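Noketico Catalog Manager
Section 6: Importing Book Records and Reader Reviews

6.1 Before you start

An import adds new titles to the catalog and attaches any reader reviews supplied with them. Only staff with Editor rights may run an import. Rights are assigned by the catalog administrator, Roman Bielecka.

Save the source list as a plain text file with one title per line. Each line must contain the title, the author and the format (paperback, hardcover or digital). The page count may be left blank.

6.2 Running the import

1. Sign in and open the Records menu.
2. Select Import, then Choose File.
3. Match each column in the file to a field in the catalog. Columns marked Ignore are not loaded.
4. Select Preview. The first 100 records are shown.
5. Correct any line marked in red and select Preview again.
6. Select Load Records.

Note: A file of 202 records loads in roughly two minutes. Larger files are placed in a queue and loaded after 6 p.m.

Caution: Do not close the browser window until the message "Load complete" is displayed. An interrupted load may leave duplicate entries, which must be removed by hand.
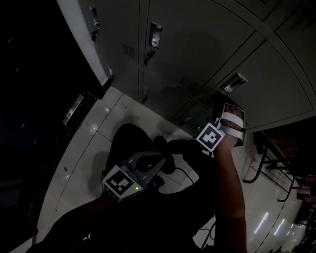 Can reviews be imported for a title that is already in the catalog?

Reviews are added to the existing record if the author and format match. If either differs, the review is held in the Unmatched folder until an editor assigns it.

6.3 Checking ratings

Ratings are recalculated each night. A title with fewer than two ratings shows no average. To correct a rating entered in error:

1. Open the record and select Reviews.
2. Mark the review and select Withdraw.
3. Enter the reason and your initials.

Caution: Withdrawn reviews cannot be restored.

6.4 Restricted titles

Titles placed on the restricted list do not appear in public search results. Requests to add or remove a title are sent in writing to Ratih Osman, Collections Office, Birklow branch. Editors may not change this setting themselves.

For merging duplicate records, see Section 7.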